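Trotivero forum > Small arms and grippers > Does the wrist view alone hold up for pouring?

rozite_fan
Right, update on my cup tipping policy. I dropped the overhead camera completely and trained on the wrist view only, 30 demos, all teleoperated by me and Shirin Vahidi on the bench at Avstead. Out of 5 test runs it emptied the cup in 2. With the overhead view added back in, same demos, it got all 5!

My theory is that the wrist camera can't tell whether the paper has left the cup. With the cup on its side you get the mouth and the inside wall well enough, but the wad sits right down by the base and the rim shades part of it. 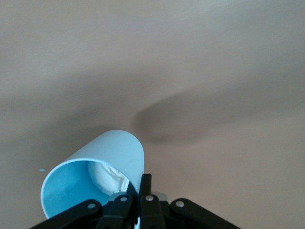
Re: Does the wrist view alone hold up for pouring?

alside_tom
Not sure I buy that. I can see the white wad perfectly well in there, so the information's in the pixels. I'd look at the arm's shadow on the table first — it's a big soft dark blob and on a plain beige surface there's hardly anything else for the network to latch on to.

rozite_fan
Hmm, but the shadow's there in the demos too, so why would it only hurt at test time?

alside_tom
Were the lights the same? If you did the demos in the morning and the tests after tea, that shadow could be somewhere else entirely.

T_Yazdani
Tahmineh here. You're both reading a lot into 5 runs. Two out of five against five out of five could be luck, and I'd want 30 of each before I believed any theory about shadows or rims. Also, what counts as emptied? If the paper is hanging over the lip, is that a pass?

rozite_fan
Fair, I counted it only if the paper was on the table and clear of the cup. Lights, er, no idea. I'll tape the blinds shut and do 30 of each (pray for my wrists, resetting that cup is dull).

alside_tom
Put a patterned mat down for half of them and I'll shut up about shadows.

T_Yazdani
Please don't change the mat and the blinds in the same batch.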